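Progress report to the Bahrami Fund, November
Project: who watches the cross-border police databases?

Hi again from Estance. You asked for something short and readable this time, so I'm skipping the tables and just telling you where we are.

The big news is that the Sorndale records request came back! We got 3,000 pages on how the regional police forces share names and license plates with their neighbors across the border, and I've read 590 of them so far (slowly, with a lot of coffee). A good chunk is blacked out, as we expected. What's left is still more than any member of parliament had in front of them when they voted on the sharing deal last spring.

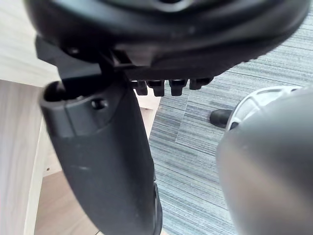
The other thing I promised you was interviews. I've done four, all with people who sat on the oversight panel at one time or another, and all of them want to stay unnamed for now. They don't agree on much. Two think the panel should be able to walk in and look at the files without asking first, one thinks that would scare off the partner agencies, and the last one mostly wanted to complain about the budget, which I get.

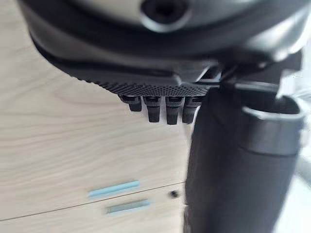 Security for the source material took longer than I'd planned. Joltbridge set up the encrypted drive and ran us through how to use it, and then we had to redo half of it when I forgot to label the folders by agency. My own grip on the material is still a bit like that dotted pad, lots of tiny points in neat rows, and now I need to turn them into a story people will want to read. I've started a timeline and it's helping a lot.

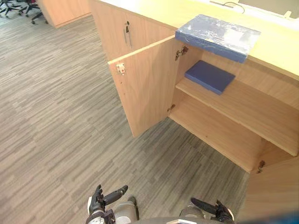 On money, we're fine. The copying fees came to $800, a little over what I'd put down, and I've moved that across from travel. No change to the total.

Next up is the rest of the Sorndale pages, then a formal list of questions to the interior ministry. I'd like to send you a first draft of the chapter on plate searches before the next payment is due. Would it be OK if that one ran a bit long?

Filed under: Grantee Updates, Security & Oversight

We use cookies to remember your settings. Accept | Manage choices

Recent updates
Border data: what the Sorndale vote changed
How we handle confidential sources
Applying to the Bahrami Fund: common questions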